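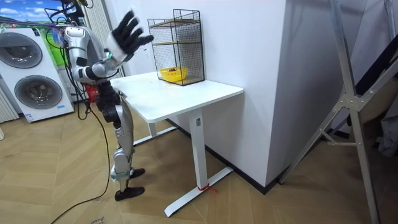 *A robot at the white desk, one hand raised toward the wire shelf.*

Hi everybody,

Sorry for the slow answer, I've been meaning to sit down with this one since breakfast and then the goats got into the lane, and then it was lunch. Cremilda, your question is a good one and I think half the list has the same one every October, so I'm answering to everyone. I've left your message in so folks can see what I'm going on about.

> From: Cremilda Amaral
> To: Mestley Growers list
> Subject: garlic, too late?
>
> Hello all, this is my first fall with a bed of my own and I bought a big bag of Baltach seed garlic at the swap. Then I got scared off, first by the rain and then by a website telling me I should have planted weeks ago. Is it too late? Also, do I peel the cloves? My aunt says yes, the bag says nothing. And can I put them where the tomatoes were? I have plenty of straw but no compost left.
>
> Thank you, and sorry if this gets asked every year.
> Cremilda

First of all, it is not too late! Please don't let a website scare you, half of those are written for people who live someplace where the ground freezes like iron before Halloween. Here in the valley I have put garlic in with gloves on and frost in the paths and it came up just fine in spring, a little shorter at first, and by June I couldn't tell those rows from the early ones. What you're after is some root growth before the real cold and not a lot of green on top. If you do see green tips poking up in a warm spell, leave them be. They'll get a bit burned and carry on.

Now, peeling. I love your aunt already but no, leave the skins on. Break the heads apart gently, the same day you plant if you can manage it, or the evening before if you're like me and want to do it in front of the television. Try to keep that hard flat bit at the bottom of each clove in one piece, that's where the roots come from. If a clove loses its jacket while you're splitting the head, plant it anyway, or eat it. The small skinny ones from the middle go in my soup pot. You'll get bigger heads from bigger cloves, and Baltach has nice fat ones, so I think you'll be pleased. (If it's from the bag Ronddale Farm brought to the swap, mine is from the same bag, and I had hardly any soft ones.)

Spacing: I go 4 inches between cloves and a bit more between rows, pointy end up, and deep enough that I can't see my second knuckle when I push them in. People will tell you 6 inches and they aren't wrong, they just have more room than I do. I've got 400 cloves to get into two beds this year and I am not made of land.

Where the tomatoes were is fine. The thing to stay away from is where you had onions or leeks or garlic before, and with a new bed you don't have that to worry about. Do pull out the old tomato roots, or at least the thick part of them, and rake up any blighty leaves. I used to leave those and tell myself they were mulch.

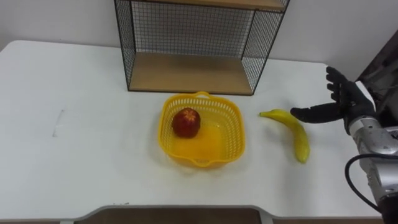

*Yellow basket with a red fruit in it, and a banana beside it on the table.*

As for no compost, don't fret over it. Garlic does like a well-fed bed but you can feed it in early spring, and to my mind that's when it's hungry anyway. Iyer Feed & Seed on the Mestley road usually has the pelleted chicken manure, and they'll split a bag for you if you ask at the counter and not at the gate. A light sprinkle once the tops are a hand high, another one a few weeks on, and then stop when you see the scapes starting to curl. If I keep feeding past that I get big floppy leaves and heads that don't keep.

The rain is the part I would take seriously. Our side of the creek is all clay, and a clove sitting in cold soup will rot before it does anything else. Grab a fistful from down where the clove will go and squeeze it. If it drips or it comes out like modeling clay, wait. If it crumbles when you poke it, go ahead. I waited 3 weeks on one bed last year and grumbled the whole time. If your bed is flat, you can pull the soil up from the paths and make it a few inches higher, and that helps more than anything you can buy.
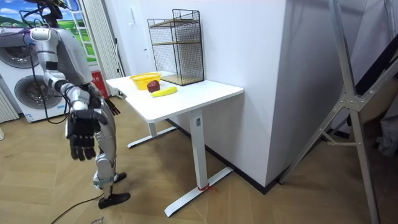 Then the straw. Put it on after the ground has gotten properly cold if you can stand to wait, because the voles up by the Ronddale fence are looking for a warm place to spend the winter and a fluffy bed of straw in mild weather is just the ticket. But if you know you won't get back out there, put it on the day you plant. A forearm's depth looks like far too much and will be half that by New Year. Shake the flakes out so you don't have solid slabs, or the shoots bend sideways trying to find the light. And please check it's straw and not hay! I put hay on once, it was free, and I was pulling grass out of that bed for two summers.

A couple of other bits while I've got you all:

- I have 36 heads of a plain softneck left over, the kind that braids. They're in the crate on my porch, help yourselves, just leave the crate.
- Whoever borrowed the long dibble with the red tape on the handle, I'd love it back before I start on the second bed.
- Label your rows. I know. But label them on both ends, the deer pulled up all my stakes on one side and I had a very muddled harvest.

Cremilda, if you'd like company, I'll be out planting most mornings from 9 or so until my knees give up, and you're very welcome to come do a row with me and see how deep I mean. It's a lot easier to show than to type. Bring your bag along and we can sort the cloves at the kitchen table first if it's raining. And never be sorry for asking something that gets asked every year, I asked the same thing on this list myself and got eleven different answers, and planted by the one from the lady whose garlic I'd eaten.

Warmly, and muddy to the elbows,
Your neighbor at the top of the lane

P.S. The gate code at the shared plots hasn't changed, you just have to push the last number harder than you think.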